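Bench rules for small tabletop arms, a thread. These are the ones we settled on at Rosstead after two rounds of edits. 1/ 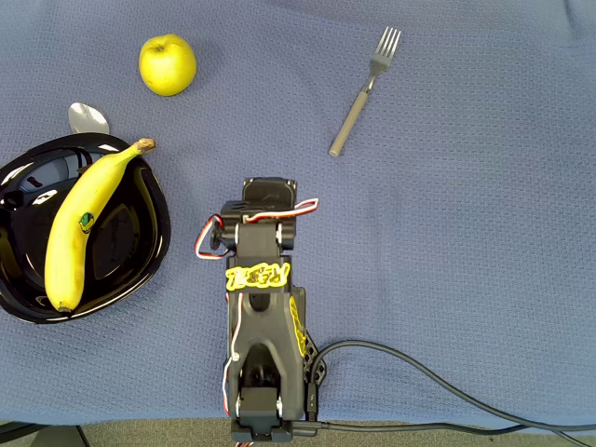 Scope first. This covers hobby-servo arms working on tableware and food items, one operator, one arm. It does not cover anything with a payload you would hesitate to drop on your foot. 2/

Rule 1. Cables leave the arm on one side, and the operator sits on the other. Slack goes flat on the surface in a wide arc. No cable crosses the line between the gripper and a target object. 3/

Rule 2. Servo leads at the gripper head get enough loop for full wrist travel and no more. Drive each joint to both limits by hand, power off, before the first run. If a loop can catch a fork tine, it is too long. 4/

Rule 3. Objects start with clear space between them. Our minimum is 3 finger widths of the open gripper. Glykeria Chrysikopoulos wanted a fixed distance in the text. I kept the gripper as the unit so the rule survives a hardware change. 5/

Rule 4. Glossy and shiny items get their own line in the log — black dishes, spoons, fork handles. Highlights move when the lamp moves. Write down the lamp position. 6/

Rule 5. Cloth under everything, pulled flat, checked between episodes. A fold changes grasp height, and then your failures are about the cloth. 7/

Rule 6. Fruit is replaced when the skin splits. Stickers stay on or come off for the whole batch. Mixed batches get rejected. We lost 508 episodes to that in November. 8/

Rule 7. Any torque limit change needs a second person's initials. Savvas Theodorakopoulos signs for our bench. Friday changes wait until the next session. 9/

Rule 8. Power cutoff within reach of the seated operator. Software stop does not count. The Prollel sheet we started from allowed either one; we struck that. 10/

Open item: inspection interval. The draft has servo horns and brackets checked every 3000 cycles. Flurnness uses a shorter one. If you have wear data on plastic horns, please send it, with load and duty cycle. 11/

Next revision adds a section on two-arm setups. Numbering of rules 1 to 8 will not change. 12/12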